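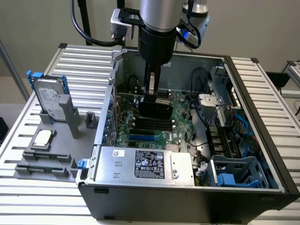
What's Inside a Desktop Computer?

When I was nine, I thought the big box under my mom's desk was full of tiny lights and maybe one very smart beetle. Then one rainy afternoon in February she unplugged it, laid it on its side and took the panel off, and I got to look in. No beetle! But I've been opening up old computers ever since, and now I run a Saturday-morning sort of club in Wimwood where kids get to look inside them too.

The box is called a case, or a tower if it's the tall kind. Tip a tower over, take off the side, and it's a bit like lifting the roof off a little town.

The ground of the town is the motherboard. It's a big flat board, and lots of them are green. Everything else plugs into it, and it has thin metal lines all over it that work like streets. Electricity runs along them carrying messages from one part to another, faster than you can say "Nodholm." (That's the next town over from us. It has a very good bakery.)

Somewhere near the middle you'll often spot a chunky thing called a heatsink. Underneath it hides the processor, the part that does the thinking. Well, it isn't thinking like you and me – it follows instructions, one after another, millions and millions of times. All that work makes it hot. The heatsink soaks up the heat and spreads it into the air, the way a metal spoon gets warm when you leave it in your soup.

Close to the processor are some long, skinny slots. These hold the memory. I like to think of memory as the top of your desk. When you're doing homework you spread out the books you need right now, and when you finish, you clear them away. A computer does the same thing, and when you switch it off, the desktop gets wiped clean.

So where do your drawings and saved games go? Onto a drive! That's more like a closet, where things stay put even with the power off. Bigger cases have a metal cage to hold drives, and flat cables that carry your files back and forth. I've seen those cables in red, blue, black and even bright yellow.

The metal box with a label on it is the power supply. It takes electricity from the wall and turns it into the gentler kind that computer parts can use. An ordinary one might be rated at 300 watts. Please never open a power supply, even an old one, even unplugged. It can hold on to electricity for a long time and give you a nasty shock. I don't open them either.

Want to see a real one? Ask a grown-up if there's an old computer nobody uses anymore. They should unplug it and take the panel off, and then you can look together. See if you can find 2 things that plug into the motherboard, and draw a map of the town with all its streets. One kid in our club named hers Lircombe and put a bus stop next to the heatsink.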